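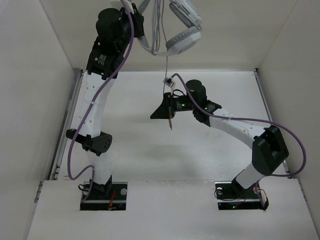 *Headset plug test, right arm holding the plug, left arm parked up. Fixed camera.*

## Wedge fingers vs. flat pads for thin plugs

**jdalisay** wrote on 28/05/2025:

I'm comparing two finger sets on the small two-arm cell, and the task is handling the metal plug on an over-ear headset. The headset hangs from the top of the enclosure so the cable drops down into reach. The right arm takes the plug, holds it shaft down, and moves it to a pose over the floor. No insertion yet.

Finger sets:

- Osmont wedge fingers, black, stock surface
- Kinoshita flat pads, same mounting, softer face

Same controller (Juvent) and the same gripping force for both. Results so far:

| Fingers | Attempts | Plug held to end of move |
|---|---|---|
| Wedge | 356 | 263 |
| Flat pads | 109 | not scored yet |

Most of the wedge failures are the plug rotating when the arm slows down. The grip closes fine and then the tip swings. I don't want to score the flat pads until I agree with myself on what a rotated plug counts as.

Has anyone run either set on something this thin?

---

**pk_bench** wrote:

Flat pads, yes, on barrel connectors. They hold better and they are worse to aim. The pad face is wide enough that you lose sight of the shaft from any camera mounted high. With the wedge you can at least see the tip below the finger.

What is the left arm doing in this test?

---

**jdalisay** wrote:

Nothing. It's parked straight up so it stays clear of the cable. Later it will hold the socket.

---

**torque_lunch** wrote:

I would look at the cable before blaming the fingers. You have a headset hanging up there and a thin cable coming down to the plug. When the wrist moves, the cable pulls on the plug from above. That's a side load on a part with almost no contact area, and any finger will let it turn.

Also there's a connector piece dangling right above the gripper. If it touches the housing during the move you get a bump that has nothing to do with grip.

---

**esther_okoth** wrote:

Partly agree with torque_lunch. The cable matters, but 263 out of 356 is too low for cable drag alone if the move is slow. We had a similar number with wedge fingers, and most of it was the contact point. The wedge is narrow at the front. If the plug sits near the tip of the wedge it pivots. If it sits further back toward the housing, it doesn't.

Where on the finger are you gripping, and how long is the slow-down phase?

---

**jdalisay** wrote:

Close to the front. I picked that so the camera could see the shaft. Slow-down is short, I left it at the Juvent default.

---

**esther_okoth** wrote:

Then change the grip point first and leave everything else alone. Moving 4 mm back was enough for us. I'd do that before swapping fingers, or your comparison will be good grip on one set against bad grip on the other.

---

**torque_lunch** wrote:

Disagree on the order. Longer slow-down is one line in the config and you can test it today. Regripping means redoing the approach pose.

---

**pk_bench** wrote:

Do them separately, whichever goes first. And count a rotated plug as a fail. If the left arm is going to hold a socket, a crooked plug is no use to you.

Slightly off topic, is the purple arm cable supposed to have that much slack? On ours a loop that size caught on the elbow. We added a second tie on the long link.

---

**jdalisay** wrote:

It needs some slack for the wrist, but I can shorten it. There's one tie on that link now and I'll try a second.

Plan: rotated counts as fail for both sets. Grip point moves back first, then the slow-down change on its own. Flat pads after that, with the same grip depth. I also have a set of Kamach fingers with a V groove coming in June and will add them to the table.

---

**torque_lunch** wrote:

V groove will beat both of them on a round shaft. Post the slow-down numbers anyway.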